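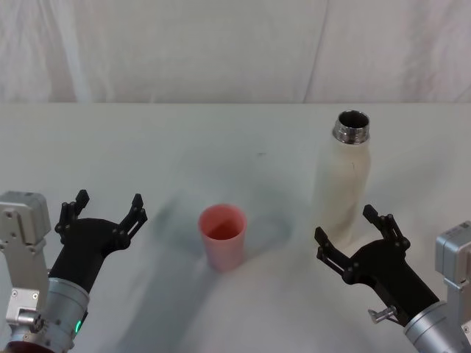
Drinks bench, Šimkus House: cup and uncapped bottle set out between the two arms.

Search this site Go

Assisted drinks preparation at Šimkus House
Progress report to the Endosetti Fund
December 12, 2025
5 min read

Summary

The bench can pour a drink. We are less sure that it saves anyone any work, and on the evidence so far we would not ask the Fund to pay for a second one.

Our application said that a two-armed bench supplied by Breser would take over the filling of cups for the day lounge, and that care staff would spend the time with residents. Stetari serves 200 drinks a day in that lounge. The application treated pouring as the main part of the job. Staff who read it before it was sent told us otherwise, and we should have given their comments more room.

What the bench does now

The task is kept narrow. One plastic cup and one insulated bottle go on the table. The right arm takes the bottle round its body, brings it over the cup and tips it until the liquid runs. The left arm has a gripper of the same kind, and during the pour it holds nothing. Breser's plan has it steadying the cup and later passing it forward. Neither step has been signed off, and we have stopped putting dates against them.

We use plain water for all trials. Squash, tea and thickened drinks were in the application and are now on hold. Thickened drinks worry us most. They have to be mixed to the right consistency for each person, and a mistake there is a choking risk. We do not think a bench that knows only how far to tip a bottle should be anywhere near them.

The autumn block of trials ran to 200 pours, all with a member of staff standing at the bench. Breser has reported these as a success. We would ask the Fund to read that word carefully. A pour is scored when water ends up in the cup, and the score takes no account of who put the cup in the right place, who opened the bottle or who wiped the table.

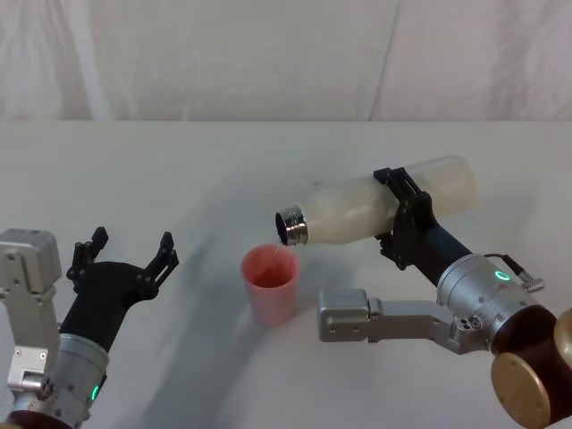

What has changed for staff

The short answer is that a job once done by one person walking round with a trolley has become a job done by one person standing at a table. The pouring has gone. In its place there is:

- opening and filling the bottles before the round
- placing the cup and bottle where the arms expect them
- watching the pour, with a hand near the stop button
- carrying the cup to the resident
- filling in the trial sheet

On a bad morning, setting up takes up to 40 minutes. That time comes out of the early shift, which was already the thinnest one. It was not in our budget, and we did not see it coming.

Two care assistants have been trained to run the bench. Both are good at it and one enjoys it. Training them meant taking them off the floor, and when either is on leave the bench stays off. We had told the Fund that anyone on shift would be able to use it. That is not yet true.

There is a gain and it should be recorded. Staff with sore wrists have found the full bottles hard to tip all morning, and for them the bench is a real help. A lighter bottle might do the same for a good deal less money, and we have asked to try one alongside.

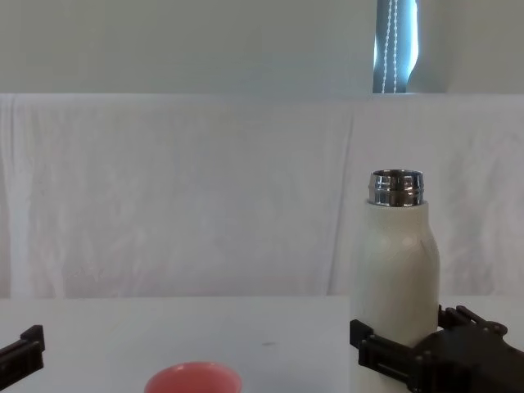
Adi Harahap takes a kinder view, and asked for it to go in this report: the round was never as pleasant as people now remember it, most drinks were poured in a hurry with someone's back turned, and a slow machine at least makes the rest of us stop and look at who is drinking and who isn't.

We accept some of that. The intake charts were badly kept before the project and are better kept now. But the charts improved in the lounge upstairs as well, where there is no bench, once the new sheet came in.

Our larger doubt is about the talk that went with pouring. A resident who says "just a drop" to the person holding the bottle usually gets a drop, and often a few minutes of company with it. The bench pours a set amount away from the chair. Several residents have sent drinks back for being too full, and a few have simply left them.

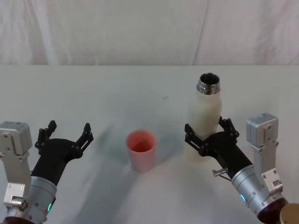
Nor can we yet show the Fund any hours moved from the bench to residents. We kept time diaries through the autumn, and they show staff time going to the table. Some of this may ease as people get used to the work. Breser expects it to. We would rather wait for the diaries than take that on trust.

Money

Spending is within the grant, apart from £500 for staff cover during training, met from our own reserves. We are not asking for it back. We do ask that any future grant of this kind has a line for cover.

Next steps

From January the bench will run on the mid-morning round only, with water only. We will try the lighter bottles on the same days and keep diaries for both. We have asked Breser for a score that counts staff help as well as filled cups, and have not had an answer.

If the diaries look the same in spring, we will recommend that the trial ends.

Contact Stetari | © Stetari 2025 | Back to top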